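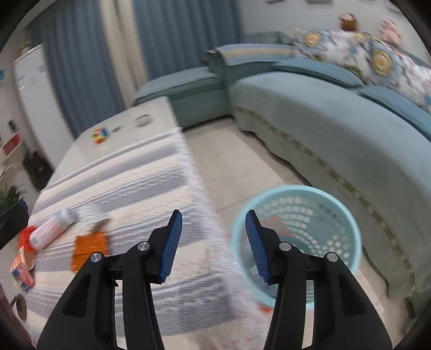

3.2 Transitional surfaces and the placement of small items

In the coding scheme introduced above, a transitional surface is any horizontal surface whose primary use is something other than storage but on which small items come to rest between uses. Beds, cushioned benches, coffee tables and the arms of sofas all fall into this class. Shelves, drawers and lidded boxes do not, even when their contents are poorly sorted.

We recorded 177 item placements across 29 rooms in the Ledthorpe sample. Each placement was assigned a surface class, an item class and a distance to the nearest waste container. Distance was measured along the floor from the container rim to the closest edge of the supporting surface. Two coders worked independently, and disagreements were settled by Annelies Dekker, who had not visited the rooms.

Figure 3. A mixed group of items on a blanket-covered surface, with an open wastebasket on the floor beside it and a coffee table beyond.

The arrangement in Figure 3 illustrates a recurring difficulty with the item classes. The spray can or bottle lying on the striped blanket is coded as a consumable, and the small metal tool as equipment. The orange packet under the tool is harder to place. From its position alone it could be an unopened supply, a part-used one or discarded wrapping, and the scheme of Dijkstra offers no category for items whose status is unresolved. We therefore added a provisional code, U, which applies when the coders cannot separate stock from waste without handling the item. The puzzle cube on the coffee table is coded as leisure and presents no such problem.

Proximity to a waste container did not remove the need for code U. A basket standing next to a surface shortens the path to disposal, but the decision to dispose must still be made, and soft coverings seem to postpone it. Items on blankets were left in mixed groups more often than items on hard tabletops — a pattern that held in bedrooms and living rooms alike. One explanation is that a textile surface is expected to be cleared in a single action before it is sat or slept on, so that sorting is deferred to that point.

Wastebaskets were coded separately for type (open or lidded), lining and visible contents. Perforated baskets allow partial inspection from the side, which was useful where the top layer was a bag or other bulky film. Contents seen only through the perforations were entered as present but were not assigned an item class.

Five rooms were excluded from the distance analysis. In these rooms the container had been moved between the first and second visits, and no stable distance could be given. Their placements remain in the surface counts.

3.3 Repeat visits

Each room was visited again after 14 days, at the same time of day where the household allowed it.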